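Search Stuleo Search this site
Home Features Research People Archive

Learning by repetition, measured by contact
5 April 2020
59 shares 2 comments

Laboratories have long judged robot arms by how well they move boxes from one place to another. The group led by Eleni Shehu at the Clindach institute in Oltport has chosen a harder standard. Its subject is the small, fiddly work of operating electrical equipment: pressing a button, throwing a switch, turning a dial, placing a plug in its socket.

The method, known within the institute as Miah, depends on demonstration. An operator guides the arms through a task and the system records each movement together with the view from a camera mounted above the bench. A learning program is then trained on these recordings and must carry out the task unaided. The present study draws on 902 demonstrations, all performed on a task board with push buttons, sliders, toggle switches, a rotary dial and a set of plugs. 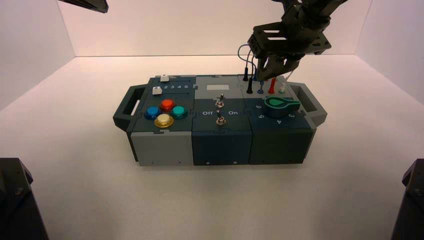 Earlier programs of this type tended to copy the path of the hand. They performed well until the board was moved slightly, at which point the fingers closed on air. Miah is trained instead to predict where the fingertips will be in relation to the part they are about to touch – a modest change in design, but one with a marked effect on the results.

In a series of 176 trials, the buttons and the dial gave little difficulty. The plugs were another matter. They stand close together, and an arm reaching for one may easily disturb its neighbour or catch a cable. 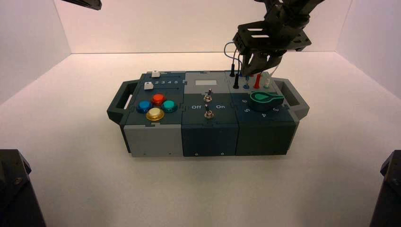
The group therefore divided the plug task into two stages. The first brings the gripper to a point just above the chosen plug and holds it there. The second begins only when the program's estimate of position has settled. "The pause costs us time, and we accept that," Dr Shehu says. "A hurried grasp usually has to be made again."

Waltraud Brunner, who reviewed the work for the institute, considers the approach sound but asks for trials on boards with a different layout. These are planned for June. 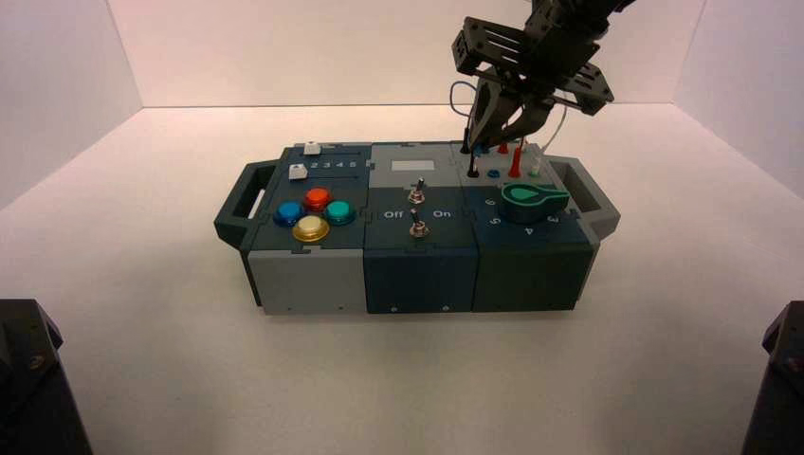 What the trials do not yet show

All results so far come from one bench under even lighting. The program has not been tested with worn parts or in a crowded workspace, and the group makes no claim for it there. The recordings will be released to other laboratories once the June trials have been reviewed.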